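An Afternoon at the Tromereo Translation House Open Day

I had been meaning to visit the Tromereo house for years, ever since a friend at church lent me one of their little booklets on the Book of Ruth and I stayed up far too late with it. So when the notice went around that they would be opening their doors on June 12, 2023, I packed a sandwich, found my good walking shoes, and got on the early train with a notebook I promised myself I would fill (I got a bit more than halfway).

Tromereo, if you haven't come across them, is a small group of translators and editors working on the Psalms and the shorter prophets. They rent two floors above a bookbinder called Abou Jaoude, and you have to go through the bindery to reach the stairs, past the glue pots and the big iron presses. I would have been happy to stop right there! But a young woman at the foot of the stairs was waving us along, and up we went, 14 of us in the first group.

Gleice Andrade met us at the top. She has been the general editor since the project began, and she has the kind of voice that makes you lean in. She started by reading us Psalm 23 in Hebrew, slowly, and then in four different English versions, one after another, without telling us which was which. Most of us knew the King James right away, of course. It was the others that got people talking. A man behind me was quite put out to hear "the darkest valley" where he expected "the valley of the shadow of death," and he said so, and Gleice was delighted. She told him the argument over that one Hebrew word, tsalmavet, is very old. Some readers take it as two words joined together, shadow and death, and others think it comes from a root having to do with darkness. She laid out both sides and then moved us along to the next room before anyone could ask which side she was on.

The next room belonged to the people who do the word studies, and it was my favorite part of the day. Ljubica Kneževič works on nothing but the Hebrew word hesed, or at least that's how it has felt to her these past few years. She handed out a sheet with verses on it and asked us to fill in the English for ourselves. I wrote "kindness" in nearly every blank. My neighbor wrote "loyalty." Ljubica then read out what the published versions have done: mercy, lovingkindness, steadfast love, faithfulness, and so on down the page. We had a long and very friendly disagreement about whether a translation ought to use the same English word every time, so the reader can hear the echo, or let it change with the sentence. I went in thinking one thing and came out thinking the other, and on the train home I changed my mind back again.

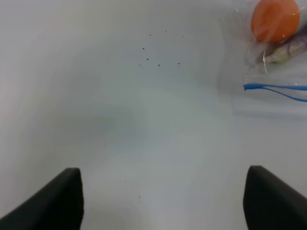 Why don't translators simply pick one English word for hesed and stay with it?

Because the Hebrew word covers ground that no single English word does. In some verses it describes what God does for Israel, in others what one friend or relative does for another, and it can lean toward affection in one place and toward keeping a promise in the next. A fixed word keeps the echoes but can sound strange in some sentences, so most teams decide verse by verse and put a note in the margin.

That was more or less how Ljubica put it, and I have tried to set it down fairly, though she said it much better and with a good deal of hand waving.

After that there was coffee, and a plate of almond cookies that went faster than it should have, and I got to chatting with Adesuwa Bassey. She looks after the readers' trials, a side of the work I had never once thought about. Before a psalm is settled, it goes out to ordinary people to be read aloud, in homes and Bible studies and once in a barber shop, and they mark every place where they stumble. She had a drawer full of those marked-up pages, 2297 of them when she last went through it. One had a line of Psalm 42 circled and the words "ran out of breath here" beside it in pencil. The team shortened the line. I thought that was lovely, and I told her so, probably twice.

She also talked about how hard it is to test poetry that people already have by heart. Give somebody a fresh Habakkuk and they will tell you frankly what they make of it. Give them a fresh Psalm 23 and they'll tell you what is missing.

The last stop was the notes room, where Menaka Sultana showed us how a footnote gets made. I am one of those people who reads every footnote, so I had questions. She took us through Psalm 22, verse 16, the "pierced my hands and feet" verse, where the standard Hebrew text reads something closer to "like a lion," and the old Greek version has a verb instead. She had the whole thing written out in three columns on a long sheet of paper. Her note on it had started at two pages. It is now six lines, and she is still a little sore about it. There were a few strong feelings in the room on that verse, as you'd expect, and she handled them gently and let everyone finish their sentences.

I bought two booklets on the way out, the one on Jonah and a new one on the Songs of Ascents, which is printed on nice heavy paper with room in the margins for writing. They are published under the Briseleo name, in case you go looking for them. The first printing of the Ascents booklet was 3000 copies, and there was still a good stack of it by the door.

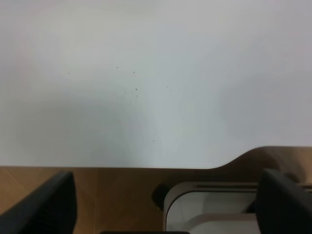
If You Would Like to Go

The next open day is planned for October. You do have to put your name down ahead of time, as the rooms are small and they take people around in groups. The stairs are steep and there is no elevator, so do write to them first if that's a worry. Gleice told our group that a volume on the Psalms can be sent for by mail as well, though the full set of notes is still being worked on.

Bring a Bible you know well, whichever version it is. You will want to look things up as they talk, and the people there are very glad to be asked. The train back leaves at ten past the hour, and the café across from the station does a decent bowl of soup if you miss it, as I did.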